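Pivora hand-held gripper kit, two weeks in

Bought with my own money, built at home in the evenings, posted 19th February.

I have wanted one of these ever since a thread on the Sonau forum got me hooked on teaching small robot arms by hand. You hold the gripper yourself, do the job you want the arm to learn, and the camera on top records it. The Pivora is the first kit I've seen that a person with a bedroom desk and a cheap soldering iron can put together, and I'll say straight away that I love it!

The box holds the printed body, a trigger, the linkage, two finger mounts, the soft ribbed inserts and a bag of screws. You supply the camera. The instructions are a 14 page booklet, and the first half is lovely, with big clear drawings and everything in the order you need it. Then you get to the linkage and the drawings shrink to the size of stamps (page 9, if you have the same booklet, get a magnifier). I put the left rocker in back to front and only found out when the trigger jammed halfway. Taking it apart again cost me an evening.

Fitting the fingers is the best bit of the whole build. Each one goes on with a mounting plate and screws, and the plates line up so neatly that I did the second side without looking at the booklet at all. Don't tighten anything fully until both fingers are on and you've squeezed the trigger a few times. If the tips don't meet square, loosen the plates, nudge, try again.
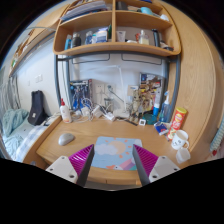 The inserts come in magenta or plain black and I would go magenta every time. They're cheerful, and the software finds them far more easily in the recordings than it found the black ones I borrowed from an older Grudel kit. They also have a good bit of give. I've been practising on whatever was on my desk, and the soft ribs wrap round a mug handle or a pump bottle in a way the old hard Grudel tips never did. Crisp packets are still hard work. You have to come at them low and pinch a fold.

The trigger is light, with a return spring that feels a touch weak out of the bag. There's a stiffer one among the spares and I swapped it on the second day. Much better, though my hand gets tired after 30 minutes or so of steady practice, and anyone with small hands may want to wrap the grip in tape to stop it twisting.

Camera fitting was fiddly. I used a Bevan wide lens board, which drops straight into the holder, but the cable comes out right where your thumb wants to be. I ran mine down the back of the grip with 2 cable ties and it has behaved ever since. The wide view is brilliant, by the way. You get both fingertips and pretty well the entire desk in one go, so you never lose track of where the thing you're reaching for is.

Calibration took me 10 minutes once I'd read the notes properly (and a good deal longer before that). Print the chart at full size, tape it flat, and turn off "fit to page" in the printer settings. Mine came out slightly small the first time and every measurement was off.

Grumbles, then. The screws are soft, so use a driver that really fits. The booklet needs bigger drawings. I'd also have liked a stand, as there's no good way to put the gripper down without resting it on its fingers, and I've ended up propping mine in an old shoebox.

Would I buy it again? Yes, in a heartbeat. It's solid, it comes apart easily when you've made a mess of it, and squeezing that trigger and watching the fingers close together is a joy. I've already ordered a second set of inserts, and next I'm going to have a go at teaching my little arm to put the lids back on pens.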